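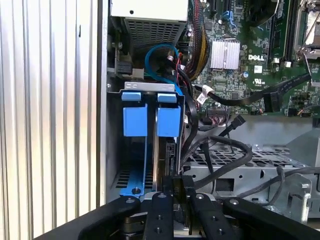

4.2 Getting at the drive

I'll start with the part of the tower I got fondest of over the Sustness project, the bit where the drive lives. Of the 102 desktops that came through the Vilano depot, most were sent in for the same job: take the old drive out, deal with it, and get the machine ready for somebody else. On paper that's dull. At the bench it's where most of my time went, and the times I logged in Monilia (our job sheet, described in 3.1) varied far more than I'd expected going in.

I split the job into reaching, freeing and lifting. Reaching is everything between having the side panel off and getting your fingers on the drive holder. Freeing is cables and clips. Lifting is, well, lifting. I'd assumed freeing would be the slow part, given how much people complain about stiff connectors, but reaching beat it easily. Cables hang in the way, you push them aside, they spring back, and you end up holding a whole bundle off with your wrist while you feel for a latch.

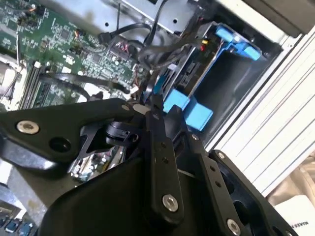 Colour turned out to matter a lot to how I worked, and I hadn't planned to write about it at all. After the first week or so I noticed I'd stopped reading the service sheets for some models and was just going for whatever plastic wasn't grey or black. A blue caddy like the one in Figure 2 tells you where to put your hand, even with black cables running across the board towards the drive area, and I think that does more good than a printed arrow would. In the models with bare metal cages I kept hunting for screws that were the same shade as everything around them (and dropping them, which is a separate section!). I've coded a case as "marked" if the part you're meant to touch has a different colour from the part it's fixed to. It's a blunt rule, but it was quick to apply and I rarely had to think twice.

Cables are harder to code. A bright SATA lead is easy to pick out from the power wires, and I like that very much, but being able to see a cable doesn't make it any shorter or get it out of your road. I ended up scoring colour and slack separately. Slack is the awkward one: too little and you have to unplug things in a fixed order, too much and there's a loop sitting right where you want to work. I haven't found a neat measure for it and have stuck with a plain note in the log, "tight", "fine" or "floppy". The Ezzat checklist, which I borrowed for the rest of the scoring, leaves cables out altogether, so the notes are all I have.

One more thing before the timings. I set 10 minutes as the limit for a drive removal, and 22 machines went over it. I've kept those in the table and marked them, because dropping them would make the whole batch look friendlier than it was.

Figure 3. Drive bracket with two blue release tabs under a silver metal crossbar.

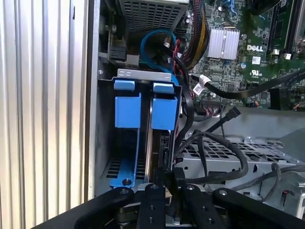

A reader of my first draft asked whether I was just measuring how used to the towers I'd become, and said that a newcomer wouldn't know blue meant anything. Fair point, and I can only half answer it. I did get quicker as I went, on marked and unmarked cases alike, so some of the gain is plain practice. To get a feel for how much, I went back in September and redid a small set of each type after a long break from the bench. The marked ones came back to me straight away. With the unmarked ones I was turning the case round and peering into corners all over again. I'd want someone fresh to try it before I claimed anything stronger, and section 4.3 sticks to the times from my own first pass.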